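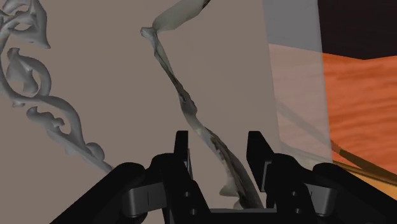

Slide 1. Start with the claim as I was given it: anyone can teach a robot a job by showing it, and no programming is needed. I have heard this from Plellberg, I have heard it from the people at Eshun, and I said it myself at Skerine last October. I am less sure now. Leave the slide up and give them time to look. It's a rendered view, looking out between the two black fingers of the gripper, with a twisted pale thing running down through the gap. Ask the room when they would close. Expect several answers. Whoever is driving by remote control has to pick one of those answers, and the robot will learn that one, good or bad.

Slide 2. What we did at Wullum. 3,384 demonstrations, all by remote control, all in simulation. Say the number once and move on. People like the number far too much. It tells you how long we sat in the chairs. It says very little about what was taught.

Point to make slowly: a person driving the arm knows things the recording doesn't. I know I'm about to turn left. I know the last go was a bit clumsy and I'm making up for it. The file has the hand movements and the pictures and that is the lot. If I paused because I was thinking, the robot learns to pause.

(Skip this if short of time) Hand guiding against remote control. With hand guiding you hold the arm and push it through the job. You feel the weight, which is good, but your own arms get in the view of the camera, and people tire quickly. Remote control keeps you out of the way, but with our set-up you feel nothing at all. I don't have a favourite. Both are sold as natural and neither felt natural to me.

Slide 3. The bar chart. Two drivers, same task, 100 tries each for the trained robot afterwards. One driver's data gave 70 successes. The other driver's was a good deal worse, and that was the more careful driver. Don't pretend to explain this. My guess is that careful people correct themselves in lots of tiny ways that are hard to copy – but it is a guess, and two people is a tiny sample. Someone will ask if we ran it again. No, we didn't.

Slide 4. Simulation. Cheap, safe, nothing gets broken. But odd shapes are where I trust it least. A thin or twisted object that behaves well on the screen may slip or bend on a real bench. We have not done the real bench part yet, so say so plainly before somebody else does.

Last slide, questions. If asked whether I would buy such a system: I'd want to see the failures first, all of them, with the driver in the room. Copies of the chart are by the door. Notes last changed 25th February.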